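Glare and shadow at the seated work table
Speaker notes, version of 13/06/2021
Speaker: Trinidad Lumanlan
Slot: 35 minutes, questions included

Opening

Introduce self and the Mendoza office survey. Scope is seated work under fixed ceiling lighting. Daylight is left to Fotini Karagiannis, who has the slot after mine. Define the two terms before the next slides: illuminance is light arriving at a surface, luminance is light leaving it toward the eye. Leave the definitions up while people settle.

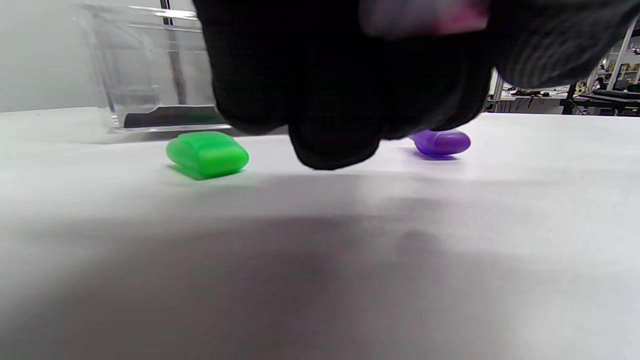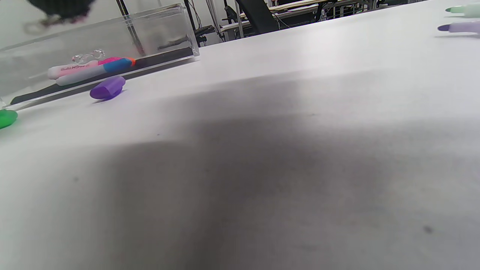
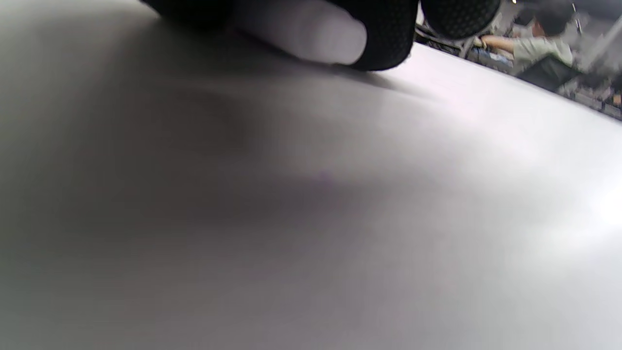

Light-colored work surfaces. Soft-edged shadow: second and third.

Illuminance and luminance

A meter laid flat on the table reads illuminance. It gives the same value on a white table and a dark one under the same fitting. The eye does not see that value. A pale top returns most of the light, a dark top returns little, and the person sitting there adapts to whichever fills more of the view.

Most complaints logged at Mendoza as "too bright" came from tables where the meter reading was within target. Say this slowly. The facilities people in the room will have the same complaints on file.

Shadow

Size of source against distance sets the edge. A small lamp close to the work gives a hard edge. A wide panel gives a gradual one. Neither is a fault in itself. Reading tolerates a soft shadow well. Fine cutting and measuring often need some direction in the light so that relief shows up.

Position of the lamp matters more than its output. For right-handed writing, place it to the left and slightly forward. Reverse for left-handed staff. Ask first; the seating plan does not record it.

Veiling reflections

Matte top: highlight is spread out, contrast falls gently.
Gloss top: highlight is compact and moves with the head.
Coated paper behaves like gloss on any table.

Demonstration: tilt the coated handout under the room lights until the print washes out. Allow 2 minutes. If the room lights are on a dimmer, set them to full beforehand.

Mendoza, before and after

Before: Vatico ceiling panels, directly over the seats.
After: same panels moved sideways by half a bay, plus one Belell arm lamp per seat.
We compared 20 seats on each floor. Readings on the table dropped slightly. Complaints dropped by more than 4 in every 10. No change was made to the tables. The Onier floor was left out, as its ceiling grid was replaced in December.

Limits of the survey: self-reported comfort, one building, no control for age of staff. State these without being asked.

Questions likely to come up

Color temperature. Not tested.
Dark desk pads. They reduce luminance under the page and increase contrast with the rest of the table. Mixed results.
Cost. Refer to the printed sheet, second side.

Hand over to Fotini. Leave the meter on the lectern for her section.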